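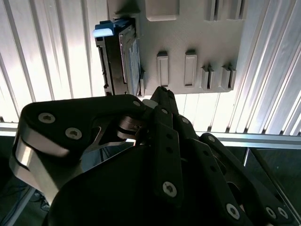

How to score a baseball game by hand

Keeping a scorebook is one of the best things you can do at a ballpark. You notice the shortstop shading toward second, you remember who struck out looking in the third, and by the end you've got the whole afternoon on one sheet of paper. I've filled 142 pages since I took it up with the Funatdale juniors and I still get a kick out of starting a fresh one!

What you need

A pencil, an eraser (you'll use it) and a scorebook or a printed sheet. Any layout with nine batting rows and a little diamond in each box will do.

Learn the position numbers

Pitcher is 1, catcher 2, first base 3, second base 4, third base 5, shortstop 6, left field 7, centre field 8, right field 9. The shortstop being 6 catches everyone out at first. Say them aloud during warm-ups and they'll stick.

Fill in the lineups

Write the batting order down the left side with each player's jersey number and position. Leave room under each name, as subs come in late and often. Our coach, Cristian Condori, reads his out at the fence fifteen minutes before first pitch, so have your pencil sharpened.

Record each at-bat

A grounder to short thrown to first is 6-3. A fly ball to centre is F8. A strikeout is K, written backwards if the batter was caught looking, and that backwards K is a real pleasure to draw. Walks are BB, errors are E plus the fielder's number. When a batter reaches base, darken the line from home to first, then keep going around the diamond as the runner moves up. Colour in the whole diamond when a run scores. 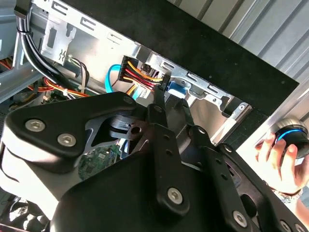

What do I write for a double play?

List every fielder who touched the ball, in order, then add DP. Short to second to first goes down as 6-4-3 DP in the batter's box, and the runner who was forced at second gets 6-4 in his own box.

Close out the inning

Circle the number of each out as it happens. After the third, draw a slash across the lower corner of the last batter's box and total the runs and hits at the bottom of the column. The next inning starts in a new column, on the row of whoever is due up.

If you miss a play, leave the box blank and ask the person beside you. At the Kekance diamonds there's always another scorer in the stands, and they love being asked.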